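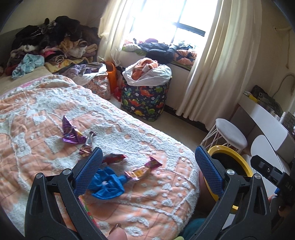 Page last changed: 17 April 2025

About Rolitgate

Rolitgate is a sewing and craft school above a tire shop. We teach people to make things they could have bought for less, and we have been doing it long enough to have stopped arguing with their relatives about it.

We started with one evening class in hand quilting. Six chairs, one iron, and a cutting table that had been a door in its previous job. The door is still in service. It has a hole where the knob was, and every new student loses a spool of thread down it in the first week. We could plug the hole, but by now it does half our teaching on the subject of tidying up.

What we teach

Beginners start with Straight Lines, a course with a title that oversells it. You will make a pillow cover, a drawstring bag and a third thing of your choosing, which is nearly always another bag. After that you can go on to quilting, garment sewing, simple upholstery or mending. Mending is the one with the waiting list. People turn up with a coat they have owned since college and a look of real grief, and they leave with a coat that has a visible patch on it and opinions about other people's coats.

Classes are capped at 20. We tried more once and the fuses had their say.

We also run a link-up on this website, where people who sew can post their finished projects and look at everyone else's. It opens on the first of each month. Please link to the project itself and not to your home page, and please post your own work. We do check, slowly, usually with a sandwich in the other hand.

The rooms

There are two, and both have names, for which we apologize. The front one is Garia and has the machines. The back one is Tuhiwai and has the big table, the kettle and the fabric library. Both were named by a class vote that got out of hand, and the signs were already painted by the time anybody sobered up on the matter.

The fabric library holds 1406 pieces as of the last stock-take, all of them donated, washed and folded by width. Members can take what they need for a project and are asked to bring something back when they can. It does not have to match what you took. Judging by the shelves, most of you are taking blue cotton and returning brown corduroy. We are very well off for brown corduroy.

Tedano

Tedano is our pattern line. It began as a handout for the apron class, photocopied until the notches vanished, and then a student redrew it properly and shamed us into doing the rest. There are now patterns for aprons, work shirts, tote bags and one pair of pajama pants that we will stand behind to the end. Sizes are printed on the sheet in inches, and the instructions were tested on people who don't read instructions. Paper copies are at the front desk. PDF copies are in the shop section of this site, along with a page of corrections, most of them to do with sleeves.

Who comes here

We have 253 members at the moment. Some come every week, some pay in October and are next sighted the following October, and both kinds are welcome. You don't need your own machine. You don't need to have done well in home economics. If you already own a machine and are afraid of it, bring it in, along with the pedal (people forget the pedal) and the manual if it survived.

Children can join the Saturday morning group from age eight with an adult in the room. The adult is expected to sew too.

Things we don't do

Hemming for hire. Wedding dresses, in any state of completion. Costumes needed by tomorrow. We will lend you a table and a seam ripper for that last one, and our sympathy.

The 2000 Yard Shelf

Every thread cone we empty goes on a shelf by the door. Each of those cones held 2000 yards, and the shelf is full, and we are putting up a second one as soon as we agree on brackets.

Finding us

Use the side stairs and ring twice. If the compressor downstairs is running we won't hear you, so ring again when it stops. The desk is open whenever a class is on, and the class calendar has the times.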